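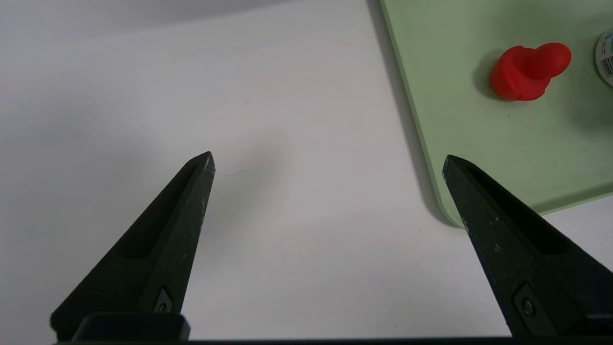
Will the robot arms at Latus take away the jobs of the people in the sorting room?

The company says that no position will be cut before the end of next year, and it has put this in writing to the staff. What changes is the work itself: the people who sorted goods by hand will spend most of the shift preparing trays, checking baskets and correcting the arms when they make a mistake.

Latus moves part of its sorting to robot arms

Fletden, May 15, 2022

The mixed goods company Latus has started to use robot arms in the sorting room of its building in Fletden. The arms take small articles one by one from flat trays and put them into woven baskets, which then go to the packing room. Until this spring the same work was done completely by hand.

Latus has 53 employees. It receives small household articles, canned drinks, office supplies and toys from shops that have closed or that have too much stock, and it puts them together again as mixed baskets for sale to smaller shops and to fairs. The work is not heavy, but it is repeated many hundreds of times in a shift, and the company had difficulty in the last years to find people who wanted to stay in it for more than one season.

"The first question of everybody was who must leave," says Simão Calado, who leads the sorting room. "I understood this question very well. I began here at the same tables, and I would ask it too."

The arms were installed by the firm Zwahlen, together with a planning program with the name Rondex, which decides in which order the articles are picked. According to Latus, the system works at present on two tables. The other tables in the room are still used by people, and the company has not decided if this will change.

What the arm can do and what it cannot

The fingers of the gripper are narrow at the end, so that they can take articles which lie close to each other. Light things with a simple form are picked with few problems. Cans are also not difficult when they stand upright. A can lying on its side may roll away at the first touch, and then the arm must try again or wait for a person.

Soft and flat articles are harder. A plastic bag with small parts inside changes its form when the fingers close, and thin cards lie so flat on the tray that there is nothing to hold. Such articles are still sorted by hand, and Calado does not expect that this will be different soon.

During the test weeks, the team also learned that the position of the tray matters more than they had thought. If the tray is turned only a little, the arm can still find the articles, but it needs more time for each one. For this reason the staff now compare the tray position with a printed plan at the start of every shift. Some of them find the plan useful, others say they could do it with closed eyes after the second day.

On the best day of the test, 1,395 articles were placed by the system. Calado asks readers to be careful with this number. The trays on that day were filled with articles which the team already knew to be easy, and a normal day with mixed goods is slower. He would like to publish a figure for normal days later in the year.
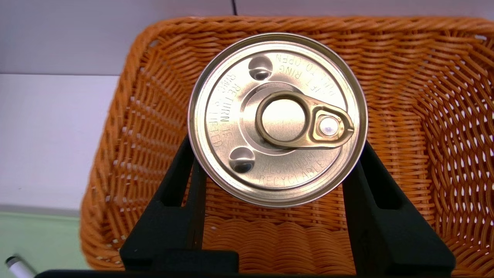
A different day for the staff

For the people in the sorting room, the shift now begins with the trays. One person fills them from the delivery boxes and takes out everything that is broken, dirty or too large. Another person stays near the tables and looks at the baskets. When the arm stops, this person finds the reason, moves the article if necessary and starts the program again.

Before, every employee stood at one place and had the same movement for most of the shift. Several of them had pain in the wrist or the shoulder. It is too early to say if this becomes better, but the company doctor will speak with all employees of the room again in September, and the results will be compared with the answers that were collected before the installation.

Not everything is received with pleasure. One woman who has worked in the room for many years told us that she misses the talking. When all stood around the tables, it was easy to speak with the neighbor while the hands did the work. Now she watches, and to watch needs more attention than she expected. "In the evening my arms are fine and my head is tired," she says. She would not go back, but she would like that the persons who watch the arms can change with another task more often.

After this complaint was heard from more than one side, Latus changed the plan of the shift. No employee now watches the tables for longer than 30 minutes without a change. After this time he or she goes to the trays, to packing or to the delivery boxes, and a colleague takes over.

The noise was another subject. The arms themselves are quiet, but in the first version of the program there was a signal tone at every stop, and with many stops in the morning it became unpleasant for the whole room. The tone was replaced by a lamp. It was the employees who proposed this, and Zwahlen changed it during the following visit.

Training and pay

All employees of the sorting room have received a training of several days. They learned how to stop the arm, how to start it safely again, and how to write down a mistake so that it can be used for improving the program. Those who wish can follow a second course, in which they learn to set up the picking task for new articles.

The interest in the second course was larger than the number of places. Latus will repeat it in the autumn. Persons who finish the course are put into a higher pay group, also if they do not use the new knowledge every day. This point was discussed for a long time between the management and the representatives of the staff. The management first wanted to pay the difference only for hours in which the work was really done.

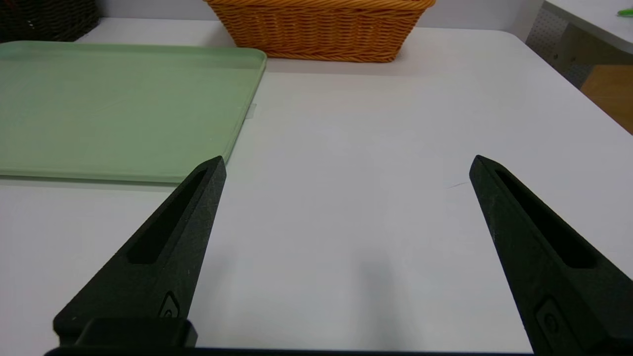 For employees who do not want to take part, the manual tables remain available, and their pay stays as it was. The representatives of the staff see here an open point. They fear that the manual work will be given less and less value if the arms take the easy articles and only the difficult ones remain for the hands. They ask that the difficult articles are counted in another way when the results of a shift are compared. Latus answered that it will look at this question together with them, but has not named a day for the decision.

Calado himself thinks the request is correct. In his opinion, a bag with loose parts or a packet of thin cards takes more patience than ten cans, and it was always so, also before there was a robot in the room. In the old lists each article had simply the same weight.

Further steps

For the summer, the system will stay in its present size. The company wants first to see how the arms do their work when the deliveries for the fairs arrive, which is the busiest time of the year in Fletden. Zwahlen will send a technician during these weeks, and the notes that the employees write about mistakes will be read together with him every week.

Neighbors and families of the employees can visit the sorting room in September, at the open day of the company. The tables will be in operation, and members of the team will explain the work. Registration is possible at the reception of Latus.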